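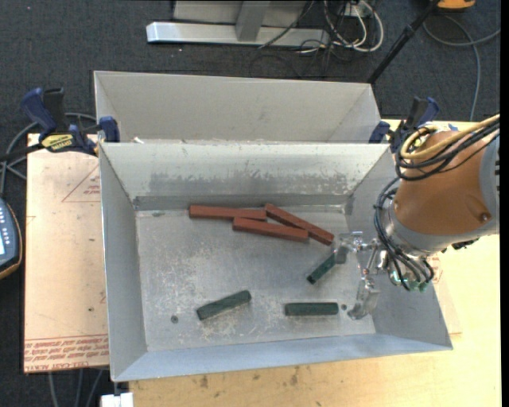
Section 4. Collecting grasp attempts

Read Section 3 first. If the arm has not been homed since the last power cycle, go back and do that. The Tadham logger will happily record a whole evening of data from an arm that is wrong about where it is, and Khoa Nông can tell you how that evening feels.

4.1 Before you start

1. Put both bins on the table with their long rims touching and clamp them at the sides. Tug each one. If it moves for you, it will move for the arm.
2. Load the front bin with blocks. Mix the long red ones and the short green ones, and let them fall where they like. The learner has no use for your sense of order.
3. Keep the handheld controller on the table where you can reach it without leaning over the bins.
4. Check that the cables at the wrist have slack through a full turn.

CAUTION: Keep hands out of both bins while the arm is enabled. Blocks are cheap.

4.2 Running a batch

5. Start a new batch in Tadham and type your name in the operator field. "Me" is a valid entry as far as the software is concerned, and we have 780 attempts by someone called Me.
6. Set the batch length to 200 attempts.
7. Press Run. The arm picks a point, closes the fingers, lifts, and logs the result from the finger gap.
8. Stay in the room. Every so often a block ends up standing against a wall and the arm will try for it with great dignity until stopped.
9. When the batch ends, stir the blocks by hand (arm disabled) and start the next one.

Note: Failed grasps are data. Do not delete them, and do not nudge a block into a nicer spot because you feel sorry for the arm. Sơn Kim spent most of October finding out why the Crichton model was so good at blocks in the middle of the bin and so hopeless at the walls.

4.3 Labels

The finger gap gets most labels right. It gets confused when two blocks come up together, or when one is pinched by a corner and drops late. Flag these with key 2 on the keyboard and carry on. Hường Huỳnh goes through the flags once a batch set is closed - please add a word or two in the comment box, as "weird" has been used.

4.4 Known problems

Scratches on the bin floor sometimes read as block edges. Leave them in. The model has to cope with a used bin.

Batch set as of 2018-11-15: 1,177 attempts accepted.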